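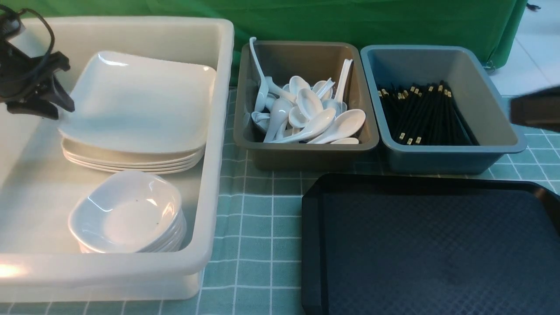
Washing up for a village lunch club: how do you keep the rinse water hot enough?

Posted by Jade Robichaud
Tuesday, December 11, 2018
In: Halls and shared kitchens

We run a lunch club in a hall with a very small kitchen. It has a double sink, one electric water heater under the worktop and no dishwasher. Most weeks we wash up after 21 people and it goes well enough. In August we did a larger lunch and the hot water ran out before we had finished the main course plates. The rest had to wait while we boiled kettles, and we were still there when the yoga class came in.

The heater is a Plikham, quite old, and the label with the capacity on it has worn away. The dial goes up to 7 and somebody has always left it on 5. It takes a long time to recover once it is empty.

The hall will not pay for a dishwasher this year and I am not sure there is room for one. What I would like to know is whether there is a sensible order to do things in so that the water lasts, and whether it is safe to turn the dial up. At the moment we wash in the left sink and rinse under the running hot tap on the right. We dry with tea towels, and those are soaked by the end as well.

We have the use of the hall from 12 until three, and the meal itself takes most of that.

Felicidad Salazar
Member, Uvari

Stop rinsing under the running tap. That is where your hot water is going. Put the plug in the right-hand sink, fill it once with hot water and dip things in it. Change it when it looks cloudy or has suds sitting on it. You will use far less and the rinse will be hotter too, as the tap usually runs lukewarm long before anyone mentions it.

The order we use at our hall:

Scrape everything into the food bin first, with a rubber spatula if you have one. Sauce and gravy left on the plates will kill your washing water quicker than anything.

Stack by type as the plates come back. Plates in one pile, bowls in another, cutlery straight into a jug of warm soapy water to soak.

Glasses first, then cutlery, then side plates and bowls, then dinner plates, then serving dishes. Pans last, and they can have the old water.

Fill both sinks before you serve pudding, then leave the heater alone so it can recover while people are eating. By the time you need a second fill it should be ready. This makes more difference than the dial does.

On drying, let things drain if you can. Two wire racks on the worktop will take a lot of plates stood on edge, and if the rinse is properly hot they will be nearly dry in a few minutes. Then you only need a towel for the cutlery and glasses. Bring more towels than you think you need and take them home to wash hot. A damp one left in a cupboard for a week should not go near a clean plate.

If you pack your crockery away in lidded boxes, leave the lids off until everything is bone dry. We had a musty smell in ours for months and that was the cause.

Jericho Umali
Member, Dimaculangan

Get a dishwasher. We got a second-hand one and never looked back.

Xiaoyan Xiao
Member, Cudov

I agree with Felicidad about the running tap. To add to the part about the heater:

You can probably turn it up, but ask whoever looks after the hall before you do. Other people use those taps, and if there are toddler groups or older people in the building the temperature may have been set low on purpose. The same heater may also feed the hand basins in the toilets. If it does, I would leave it where it is unless a plumber has fitted a mixing valve.

The numbers on the dial are only positions. Buy a cheap kitchen thermometer, run the tap into a jug and see what you are really getting. Write it on a bit of tape and stick it inside the cupboard door for the next person.

Old heaters in hard water areas also fur up, and then they hold less and heat more slowly. If yours has not been serviced for years, that could be half your trouble. It is a job for the hall's plumber, with the power off.

For the larger lunches we fill a catering urn and use it only for topping up the rinse sink. Ladle it in or use a jug, and keep your hands out of the way. Wear proper long gloves. Check as well that the urn and the water heater can run on the same circuit, as ours tripped the kitchen sockets and we lost the fridge for an hour before anyone noticed.

Jade Robichaud

Thank you. We tried the filled sink this week and there was still hot water left for the pans. I have asked about the hand basins and am waiting to hear. There is an urn in the store room with no lid, so I will see if one can be found.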